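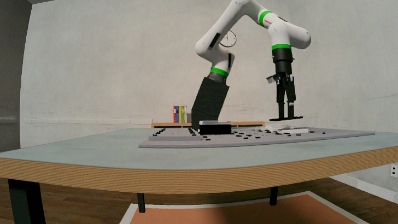
Speaker notes: Loot tables after launch

Slides are numbered in the order I click them. Total time is supposed to be 40 minutes with questions. Last run-through went long, so the cuts are marked.

Slide 1. Title

Say hello, say what the game is. Lemia is an online action RPG, four classes, seasons of three months. I worked on item drops from the first beta through the second season. Everything in the talk comes from that period. If people want to hear about the combat rework, that's a different talk and I wasn't on it.

Slide 2. What we shipped with

At launch there were 178 unique items in one shared pool. Any boss could drop any of them. The idea was that you could play whatever part of the game you liked and still get there.

Explain weights quickly. Each item has a number, a bigger number means it drops more often. Most of this audience knows that, so one sentence and move on.

Slide 3. The complaint

Players said drops felt bad. They did not say drops were too rare. Read two of the forum posts on the slide, the short ones. Skip the long one unless there is time.

Our first reaction was to raise the drop rate. We did that in the first patch and the posts kept coming. More items dropped, and more of them were things people already had.

Slide 4. What the logs showed

We pulled logs for 2000 characters at max level. The typical one had found the same belt several times and had never seen an item made for their class. Pause on the chart. The tall bar on the left is the belt.

Remind them that these are max-level characters only. Someone will ask. Leveling drops use another table and had their own problems.

Slide 5. Splitting the pool

We moved to regional tables. Orov is the swamp, Skutska is the mountain pass, and each got its own list. If you wanted the frost bow you went to Skutska. Players could plan an evening.

Show the before and after lists. Don't read them out.

Things that went wrong with this:

Everyone went to Skutska. The pass had the best bow and the shortest run from the town to the boss. Orov was close to empty at night.

Group finder broke in a way we should have seen coming. It matched by level and ignored region, so half the group wanted to be somewhere else.

Two quests still promised rewards that had moved to another region. We fixed the text in a later patch. (Cut this one if behind.)

Slide 6. Bad luck protection

Each boss kill without a unique raises your chance on the next one. After 17 kills with nothing, the next is guaranteed. The counter is per character and does not reset at the end of a session. It did reset in the first version, and that was a bug.

We did not show the counter in the game. I argued for showing it and lost. Players worked the number out from their own kills and put it on the wiki, so it ended up public anyway.

Drink water here.

Slide 7. The trading question

Short section. Trading was open at launch. A drop you couldn't use was still worth something, and a lot of people told us they played mainly to sell. When we split the pool, prices on Orov items went up because so few people were farming there. That pulled some players back to the swamp without us touching the table.

I don't have a good answer on whether trading should stay open. Say so.

Slide 8. The tool

We built a small simulator that runs a character through a season of kills and prints what they find. Griffiths is the name of the tool, it is not a person, people get confused by this. It took a week to write and should have existed before launch. Demo only if the projector is behaving. Otherwise use the screenshots at the end of the deck.

Slide 9. What I'd do again

Start with smaller tables. Log duplicates from the first beta. Run the simulator before changing any weight, including the ones that look harmless. Of the changes in the season two patch, 53 were weights, and we only simulated the big ones.

Slide 10. Questions

Repeat each question into the microphone for the recording. If there are none, go back to slide 4 and talk about the belt. Its weight had an extra zero.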